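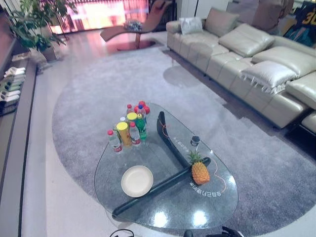 Der Couchtisch mit Ananas, Teller und reichlich Flaschen, auf dem grauen Zottelteppich.

Eigentlich wollten wir über Esstische reden. Aber die Wohnberaterin, die seit acht Jahren für das Einrichtungshaus Pretard Leute zu Hause besucht, kommt schon beim ersten Schluck Kaffee auf ihr Lieblingsthema, und das ist nun einmal der Couchtisch. »Am Esstisch benehmen sich die Leute«, sagt sie und lacht. »Am Couchtisch wohnen sie!«

Besonders angetan haben es ihr die gläsernen Modelle in Tropfenform mit dem schwarz glänzenden Fuß, der unter der Platte so schön zu sehen ist. »Man kauft so einen Tisch ja wegen des Fußes, und dann stellt man ihn voll, Wasserflaschen mit roten Deckeln, etwas Gelbes, etwas Grünes, und immer alles in einer Ecke, dicht an dicht wie an der Haltestelle.« Schlimm findet sie das nicht, im Gegenteil. Die Flaschen dürften ruhig beisammenstehen, solange daneben noch Glas frei bleibe, für einen Teller zum Beispiel oder für die Füße, wenn gerade keiner guckt.

Und die Ananas? Da gerät sie regelrecht ins Schwärmen. Eine ganze Frucht sei ihr lieber als jede Vase, sie habe Farbe, sie habe diesen herrlichen Schopf, und am Wochenende könne man sie aufessen. »Versuchen Sie das mal mit einer Duftkerze.«

Beim Teppich wird sie strenger. Unter einen Glastisch gehöre etwas Weiches und Großes, gern oval und gern grau, weil man durch die Platte hindurch ja immer mit auf den Boden schaut. Sie selbst hat zu Hause den Osix liegen, für 297 Euro im Februar gekauft, und saugt ihn jeden Donnerstag, »in beide Richtungen, sonst sieht er aus wie ein beleidigter Hund«.

Bleibt das Putzen, nach dem sie in jeder Wohnung gefragt wird. Lauwarmes Wasser, ein Spritzer Spülmittel, ein Tuch, das nicht fusselt, mehr brauche es nicht. Die Lichtpunkte der Deckenlampen spiegeln sich trotzdem im Glas, und die mag sie inzwischen sogar. Nur bei Kabeln auf der Platte versteht sie wenig Spaß, die sollen bitte hinten herunter und am Sofa entlang.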